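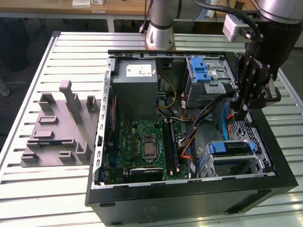

Cotero 12 Burr Grinder

Flat burr coffee grinder for home and small office use
Price: $2490 including GST
Colour: black or grey
Warranty: 2 years, parts and labour

Overview

The Cotero 12 is a single-dose electric grinder for filter and espresso. Beans are weighed, loaded from the top and ground directly into the supplied cup or a portafilter. There is no bean hopper and no timer. The motor stops when the load drops, or when the front switch is pressed.

Grind adjustment is stepped. The collar has 99 positions, numbered from fine to coarse, and returns to the same setting after the burrs are removed for cleaning. Espresso generally falls in the lower third of the range. Plunger and cold brew settings are at the upper end.

Burrs

The standard Skostholm burrs are hardened steel and suit medium and dark roasts. A second set, cut for light roasts and filter brewing, is sold separately and fits the same carrier. Changing sets requires the hex key in the accessory bag. Re-zero the collar after every change:

1. Unplug the grinder.
2. Turn the collar towards fine until the burrs just touch.
3. Back the collar off by 2 positions.
4. Loosen the ring screw, set the ring to zero and retighten.

Do not run the motor with the burrs touching. 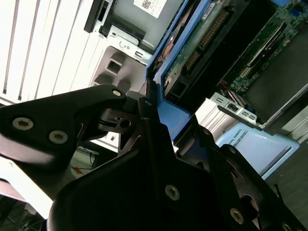
New burrs produce more fines than seasoned ones. Expect the setting for a given coffee to drift coarser or finer over the first few bags, and keep a note of it. Old beans can be used for seasoning provided they are dry and not flavoured. Oily beans leave a film on the chute and should be followed by a brush-out.

Cleaning

Brush the chamber weekly. Remove the upper burr monthly, or sooner if the grinder is used for dark roasts. Do not put the burrs in a dishwasher and do not rinse the chamber. Grinder cleaning tablets are acceptable — rice is not, and damage from rice is excluded from the warranty.

In the box

Grinder with standard burrs
Dosing cup and lid
Portafilter fork
Brush and hex key
Bellows
Printed manual

Delivery

Grinders are sent by road courier and need a signature. Coffee ordered with a grinder is packed separately after roasting and may arrive on a different day. Subscribers to the Saliba monthly box can add a grinder to their next order from the account page; the delivery charge is applied once.

Retain the carton. Grinders returned for service without the moulded inserts are not covered for transit damage.
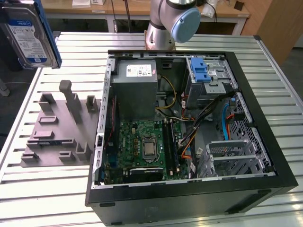
Page maintained by Hala Farah
Updated Wednesday, July 23, 2025

Compatibility notes

The portafilter fork takes standard 58 mm baskets and most 54 mm handles. The Plallodov dosing funnel fits the supplied cup but will not clear the chute with the fork attached. Remove the fork first by lifting it straight up.

The power lead is detachable. Replacement leads, collars and bellows are listed under Spare Parts.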